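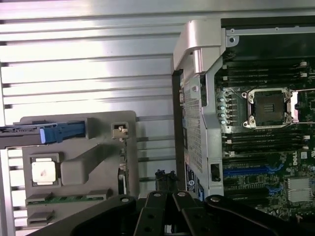

Fig. 1: The case with its cover off, CPU socket empty.

My project was supposed to be about upgrading an old computer, but most of what I learned was about keeping track of parts. I'd never opened one before this term, so I picked the machine our shop calls Tratby (every bench machine gets a name, the other one is Juntunen) and gave myself 2 afternoons in December to strip it down and put it back together.

The socket was the bit that scared me! There's a square metal frame with a lever down one side, and Veikko Leinonen, who teaches the course, made me work the lever 12 times before I was allowed near a processor. The memory slots sit in banks on either side of the socket, and the blue expansion slot is further down the board. I coloured them all in on my diagram — it's in the appendix if you want a laugh.

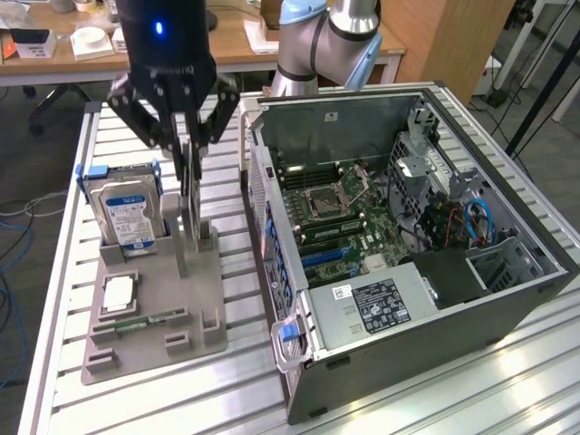 Page 2

Parts holder

My favourite piece of the whole setup is the grey 3D-printed holder that goes beside the tower. The hard drive stands upright at the back in its caddy with the blue tabs, the CPU has its own square pocket in the middle, and the RAM lies in a long slot just in front of that. Before we had it I was using an ice cream tub, and I lost a screw in the first hour.

I wrote up the steps in a shared folder called Fomadach, over 600 words by the end, which is too long to read with your hands full. Next time I'd do a one-page card and tape it to the bench. I'd also label the cables before unplugging anything, and ask for a brighter lamp.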